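Rilley Bimanual Handling Study: Frequently Asked Questions

What does the study cover?
Two-handed handling of thin, limp items such as paper, cards and sheet masks. The policy is trained on 1,652 teleoperated episodes recorded at the Sitville lab.

Why work over cloth?
Cloth shifts under contact, so a policy that presses too hard disturbs its own workspace.

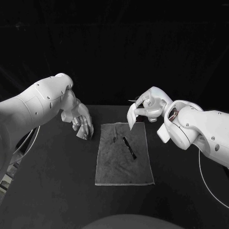 Perihan Tatlı asks whether grasp force is measured at the fingertips. It is estimated from motor current. Slip on paper is labeled by hand.

How is a trial scored?
Each hand is scored separately. A trial ends after 90 seconds or 2 failed regrasps.

Is the sheet mask task harder than paper?
Yes. The material wrinkles and its outline changes between grasps, which degrades the pose estimate.

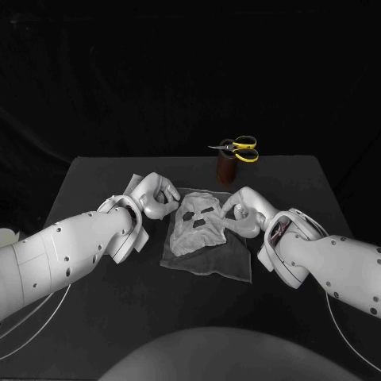
Figure 2. Both hands at the sheet mask, on gauze cloth.

Are the data available?
Requests go to Aarti Maurya. Release is planned for October.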